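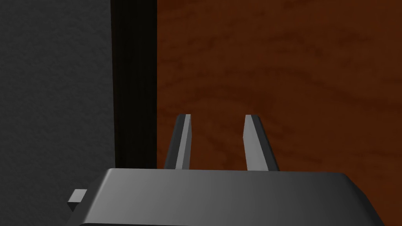

Tuesday

Up before six with the knee again. Strapped it, had porridge, and was at the bus stop by quarter to seven. The Parndale bus was late and then two came together, so I got a seat at the front of the second one and had it nearly to myself as far as the bridge.

I have been putting off the long walk for most of the summer and decided last night it would be today or not until spring. The plan was Parndale to Luleck by the old railway line, then over the top and down to the reservoir if there was time. There wasn't, in the end.

The line is in good order for the first few miles. They have cut the brambles back and put new gravel down by the station house. After the second tunnel it goes downhill quickly. Long puddles, nettles to the shoulder, and a sycamore down across the path which I had to climb over on my backside. I met a couple with a spaniel who said the gate at the far end was locked. It wasn't locked, only stiff.

Blackberries are early. I ate a good many and put the rest in the sandwich box once the sandwiches were gone. They are smaller than last year's and rather sharp, I expect from the dry June. No sloes worth mentioning.

Stopped for 45 minutes at the viaduct and had my tea there. Two buzzards over the wood, calling the whole time. I tried to get the flask lid back on properly and couldn't, so the bottom of the rucksack is now tea coloured and the map has gone soft along one fold. I must look for another flask. The Poltel has never sealed well and I have had it long enough to stop hoping.

Reached Luleck at ten past two. The café has changed hands and now does soup in bread, which I didn't want, but they made me a cheese roll. £3.80. The church was open so I sat in there for a while out of the wind. The notice by the door says they need another 3,000 pounds for the roof. I put in what change I had after the bus fare.

The knee was all right on the flat and poor on the steps up to the road. I looked at the hill for a bit and went to the stop instead. I was cross about it at the time and less so once I was sitting down. The 61 takes the long way round by the quarry – I had forgotten that – and it was gone five when I got in.

Bath, then beans on toast. Stewed the blackberries with one cooking apple and too much sugar. Boots are stuffed with newspaper by the back door. The left one is letting in at the toe, and I don't think glue will do it this time.

Rain forecast for tomorrow. Washing will have to go on the airer.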